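Cellule bimanuelle Kedex : remise en ordre après le changement de version

16 mars 2023

Note de suivi sur la cellule simulée à deux bras, celle du projet Prolasside. J'ai passé plusieurs soirées à la remettre d'équerre après la mise à jour du moteur physique, et comme je vais oublier la moitié des réglages d'ici le prochain changement de version, je consigne tout. Le décor reste celui d'octobre : une table, le meuble à tiroirs, quelques objets à manipuler.
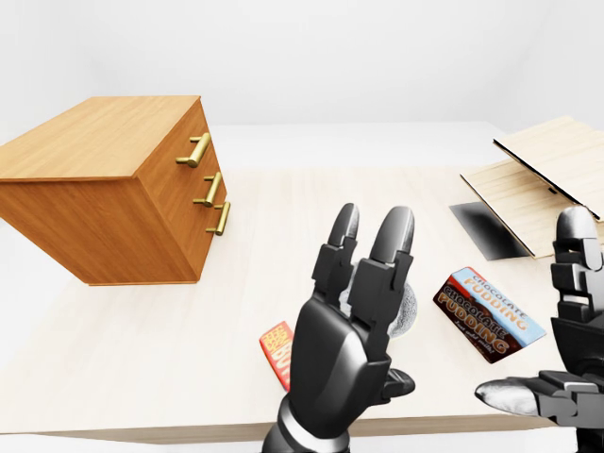
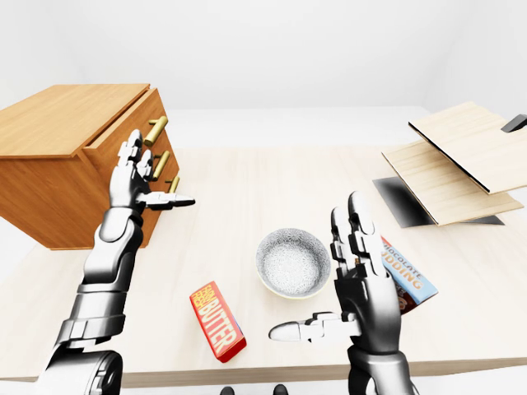
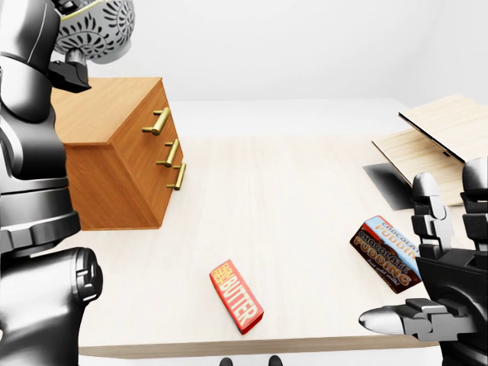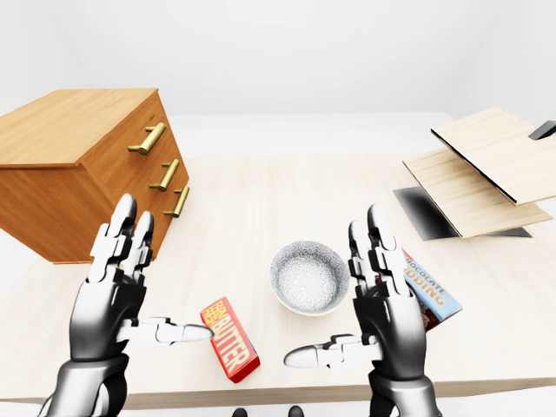 Premier symptôme : les doigts vibraient au repos. L'amplitude était faible, à peine visible au rendu, mais nette sur les courbes d'effort articulaire. Avec l'ancien moteur, les gains étaient tolérants. Avec le nouveau, l'amortissement implicite n'est plus appliqué aux articulations dont l'inertie déclarée est trop petite, et les dernières phalanges tombent dans ce cas. J'ai relevé l'inertie d'armature de ces axes dans le fichier de description et divisé le gain proportionnel par deux. La vibration a disparu à droite. À gauche il restait un résidu sur le pouce, dû à une limite d'articulation posée exactement sur la position de repos : le solveur corrigeait en permanence. Repos décalé de deux degrés vers l'intérieur, plus rien.

Deuxième point, le pas de temps. Le fichier livré par Ospina tourne à 600 Hz, la boucle de commande à 40 Hz, donc quinze sous-pas par consigne. J'avais, pour gagner du temps de calcul, une variante plus grossière qui passait bien avec l'ancien moteur. Elle ne passe plus. Les boîtes s'enfoncent légèrement dans le plateau au premier contact puis ressortent avec une vitesse non nulle. J'ai supprimé la variante du dépôt. Si quelqu'un la cherche, elle est dans l'historique et elle doit y rester.

Pour les modèles de collision, j'ai repris les objets un par un. Les emballages sont de simples pavés, rien à dire. Le bol est plus pénible : l'enveloppe convexe par défaut bouche l'intérieur, et tout ce qu'on y dépose flotte au niveau du bord. Il faut une décomposition en morceaux convexes, que je génère hors ligne et que je range à côté du maillage visuel. Avec trop peu de morceaux le bord devient anguleux et les doigts accrochent, avec trop de morceaux le temps de contact explose. J'ai retenu 44 morceaux, sans prétendre que ce soit optimal.

Les poignées des tiroirs sont traitées à part. Un barreau, deux plots, trois primitives par poignée, pas de maillage. C'est plus rapide et surtout plus stable quand un doigt passe derrière. Penser à exclure la paire plot/façade du calcul de contact, sans quoi le tiroir se bloque dans sa glissière avec un message d'avertissement qui ne parle absolument pas de collision.

Étalonnage des bases ensuite. Les deux bras sont placés par rapport au repère de la table, et non l'un par rapport à l'autre. C'est un choix que je maintiens, même s'il oblige à vérifier la symétrie à chaque modification. La procédure :

Charger la scène sans objets.
Envoyer les deux bras à la pose de référence, mains verticales.
Lire la position des deux poignets dans le repère table.
Comparer les hauteurs et les distances au bord avant. Tout écart supérieur au millimètre se corrige dans le fichier de montage, jamais dans les décalages articulaires.
Recharger et recommencer une fois.

La dernière phrase de l'avant-dernière étape a l'air d'un détail. J'ai perdu une soirée complète parce qu'un décalage corrigé dans les articulations s'ajoutait à un décalage déjà présent dans le montage, et que les deux se compensaient à la pose de référence seulement.

Côté caméra, le point de vue est attaché à un repère mobile. Après la mise à jour, l'axe vertical était inversé dans l'export mais pas dans l'aperçu. Une ligne à changer dans le script de rendu Urnwood (le signe du troisième vecteur), et vérifier ensuite que les textures ne sont pas retournées. Le plus simple est de contrôler un emballage imprimé : si le texte se lit à l'endroit, c'est bon.

Essai d'endurance pour finir : 2 000 réinitialisations à la suite, sans rendu, en tirant les positions des objets au hasard dans la zone utile. Je cherche trois choses dans le journal, à savoir les pénétrations initiales, les objets tombés de la table et les valeurs non finies. Aucune valeur non finie. Quelques pénétrations entre le bol et une boîte quand les deux tirages tombent trop près. J'ai ajouté un rejet sur la distance entre centres, avec un rayon pris sur la diagonale de l'objet et non sur sa largeur.

Reste à faire : le frottement des bouts de doigts, encore réglé au jugé, et la charnière, dont la butée est trop raide. Je n'ai pas touché au frottement sec des glissières de tiroir, il est probablement faux lui aussi. Les fichiers corrigés sont sur la branche principale, l'ancienne configuration est étiquetée « octobre ».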